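Rudgate Build Page: Pictures from the Bench

Welcome to the gallery for Rudgate, the two-armed tabletop robot that has been slowly taking over our shared workshop (and, if you ask my family, most of my weekends as well). I started with a pile of second-hand servos and a control board called the Grellus, which I chose mostly for its colour-coded plugs, and I've been adding to the thing ever since. Visitors to the last open evening asked for more pictures and fewer wiring diagrams, so I've gone back through the folder and pulled out a few of my favourites from the present stage, which is all to do with handling baskets. Grab a cuppa, there's no hurry. 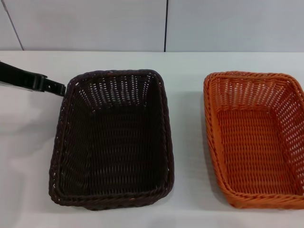
The two baskets side by side on the white table, with the black gripper at the rim of the dark one.

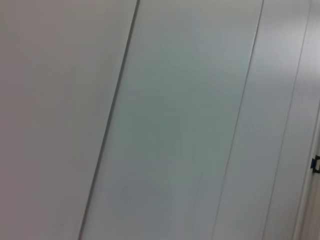 Wrist camera, with the grey panels on a good steep slant and a little black fitting over at the right.

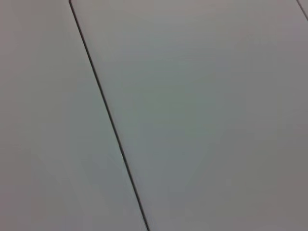

Panels and seams again, from a wrist camera.

The part of the program I've been labouring over all winter is called Plultanov, and its whole job is to decide where a gripper ought to close. It began life as a neat little routine that looked for straight edges and went for the longest one, and I was terribly proud of it until I tried it on anything with a bit of character. A basket is a lovely, maddening thing to program for. The braided rim on the dark one and the orange one stands out thicker than the weave below it, so that band is what I now ask Plultanov to look for first, and the lattice in the walls, with all those small gaps letting the light through, gets smoothed over before the edge finder ever sees it. I've also taught it to be a good deal more suspicious of long thin lines, the sort you get wherever one panel meets another, and to check with the head camera before it gets excited. My gripper speed is set to 4 on the dial for all of this, though 5 is tempting on a cold morning when you want to get home to the heater.

Next up is the Pacheco mount, a new wrist bracket I've been drawing on the backs of envelopes and have finally started to cut. It should let me swap a camera with 2 screws and no swearing. The log passed 3000 entries on Monday, so I'll be sorting through that in the evenings with the radio on, and I'll put up more pictures once the bracket is fitted and painted. I'm still torn between grey and a rather cheerful green, and happy to hear opinions!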